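Montagem sem narrador: as 200 bobinas de Brendemard

O documentário «Draldale», sobre o encerramento da linha de elétricos da cidade com o mesmo nome, tem 94 minutos e não usa uma única entrevista filmada de propósito. Todo o material vem de arquivo: noticiários regionais, película de amadores, registos sonoros da comissão de trabalhadores. A pessoa que o montou recebeu-nos na sala de pós-produção da Hubmann, em Movanthorpe, e pediu que a conversa incidisse sobre o método. Pediu também que o seu nome não fosse publicado, por entender que a montagem foi trabalho de equipa.

O ponto de partida foi um depósito em Brendemard com 200 bobinas de 16 mm, quase todas sem folha de registo. «As latas tinham etiquetas, mas as etiquetas não correspondiam ao conteúdo», explica. «Havia latas trocadas entre si desde a mudança de instalações. A primeira tarefa foi ignorar as etiquetas e inspecionar a película na mesa de enrolar.»

A inspeção mediu sobretudo o encolhimento. As bobinas com valores aceitáveis seguiram para o digitalizador de arrasto contínuo; 26 foram postas de lado por síndrome do vinagre e tratadas em separado, com passagem mais lenta e sem rodas dentadas. Destas, 4 não puderam ser recuperadas. «A emulsão já se tinha separado da base. Fotografámos o que se conseguia ler e ficou por aí. Uma delas aparece no filme como ecrã negro com som, porque a banda magnética estava guardada noutra lata.»

A resolução escolhida foi 2K, com cópia de preservação sem compressão. Quando lhe perguntamos por que motivo não se optou por 4K, a resposta é curta: «O grão do reversível de noticiário não o justifica. Preferi gastar o orçamento em profundidade de cor e numa segunda passagem do som.»

O som, de resto, ocupou mais tempo do que a imagem. Parte dos noticiários fora filmada sem som e sonorizada em estúdio, com ruídos de multidão tirados de disco. A equipa tinha de decidir se mantinha essas bandas. «Mantivemo-las quando a emissão original as tinha, e o genérico final diz quais são. Não acrescentámos ambiente nenhum. Se um plano é mudo, no filme é mudo.» 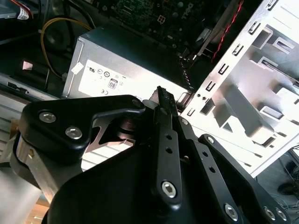

Movanthorpe, a associação que projetou o filme em sessão prévia, discordou desta opção e disse-o por escrito: considerava que os trechos mudos, alguns com mais de um minuto, levavam parte do público a supor uma avaria na sala, e sugeria um fundo sonoro discreto. A sugestão não foi aceite. «Compreendo a objeção. Respondemos com uma nota técnica aos projecionistas, que indica os minutos em que há silêncio. Nas sessões seguintes a nota foi lida antes do início.»

A estrutura do filme também foi objeto de discussão. A primeira versão seguia a cronologia, do anúncio do encerramento até à última viagem. A versão definitiva abre com a ocupação da remise e só depois recua. Contámos 213 planos na folha de montagem que nos foi mostrada para essa sequência de abertura. «É um número alto para o bloco em causa, mas os planos de noticiário são curtos por natureza. O operador tinha trinta metros de película e poupava. Não quis abrandar nada na montagem, nem repetir imagens para ganhar duração.»

Sobre a ausência de narrador, diz que foi uma restrição definida antes de haver material. As legendas identificam a data e a origem de cada excerto, e mais nada. Admite que a regra criou dificuldades no segundo terço, onde se trata das negociações entre a autarquia e a empresa concessionária. «As negociações foram à porta fechada. Não há imagem. Resolvemos com as gravações da comissão, sobre planos fixos da rede aérea a ser desmontada. É a parte menos clara do filme e não encontrei solução melhor — tentei três.»

A correção de cor limitou-se a compensar a perda do ciano e a igualar fontes dentro da mesma sequência. Riscos e poeiras foram removidos apenas quando resultavam do depósito; os da época ficaram. A distinção fez-se por comparação com uma cópia de emissão conservada pela Hubmann, disponível para pouco mais de metade dos noticiários. Nos restantes casos não se interveio.

O formato original 1,37:1 foi respeitado em toda a duração, com barras laterais. Um distribuidor propôs reenquadrar para 16:9 e perdeu-se essa venda. «Cortava as legendas dos noticiários e as cabeças das pessoas nos plenários. Não havia muito a ponderar.»

As digitalizações integrais regressam a Brendemard em março, acompanhadas de um inventário novo, lata a lata. As etiquetas antigas foram conservadas num envelope à parte, com indicação da lata em que cada uma se encontrava.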